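Do you really need special cleaner for woven coasters?

Every spring the same advice comes back around: your coasters and placemats are filthy, and only a dedicated natural fiber wash will save them. I've bought two of these over the years. The Lurnell spray smelled like a dentist's office and left a ring on the one mat I cared about. The other was dish soap with a leaf on the label.

So I went back to a bowl of warm water and a drop of plain soap, and I can't say my table looks any worse. 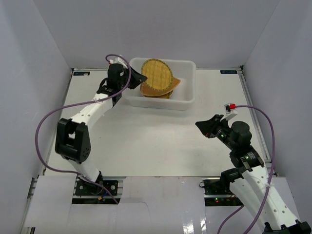

By Anahera Hapeta
Kitchen & Table
2020-03-02

Start dry. Shake crumbs out over the sink, then go along the weave with an old toothbrush. Most of what people call a stain is toast.

For actual stains, wring a cloth out hard and wipe with the grain. Don't soak bamboo or straw. I know there's a video with more than 2,000 likes that says a long soak "opens the fibers." Mine opened at the stitching.

Vinegar? It takes off some coffee marks. It does nothing I could see for red wine, whatever your aunt says. Baking soda gets down into the weave and stays there until November.

Dry them flat on a rack, out of the sun, and turn them once. A hair dryer will curl the edges.

Storage is where I'm most doubtful of the advice. You don't need a cedar box or a Mekero sleeve with 13 pockets. A plain plastic bin with the lid off is fine, as long as everything goes in bone dry. Put the warped ones at the bottom and let the others sit on them.

Cork is another matter, and I've yet to find a method I trust.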